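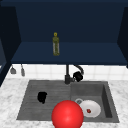 Kwaku Owusu wrote: The drawing prints fine from my desk, but the cut list still comes out with the old shelf depth. I changed it two times yesterday. Did you get the same?

Yes, I have the same on my side. I opened the ticket again, number 2283, and changed the priority to normal.

What I checked until now:

In Otora the shelf of the upper cabinet is saved with the new depth. I closed the program, opened it again, and the value stays. So saving is not the problem.

The cut list export to Prunness takes the value from the cabinet template, it does not look at the drawing. The template is called Hallness 810 and was last changed in September. When I make a new cabinet from an empty template, the export is correct.

I emptied the export folder and ran it again. Same result. The file has 441 lines, as before, and only the shelf lines are wrong.

Restarting the export service did not help. It takes about 60 seconds to come back, please wait for the green status before you try again.

Workaround for today: open the template, type the shelf depth by hand, save it under a different name and attach the cabinet to this copy. Please do not overwrite the original, the Halvorsen order is still using it.

I asked the supplier of the export module if there is a setting for this. I did not receive an answer yet. Kwaku, can you send me the cut list you printed, also the first page with the settings?

Status: waiting for supplier
Updated 2024-03-26 by Mutua Rotich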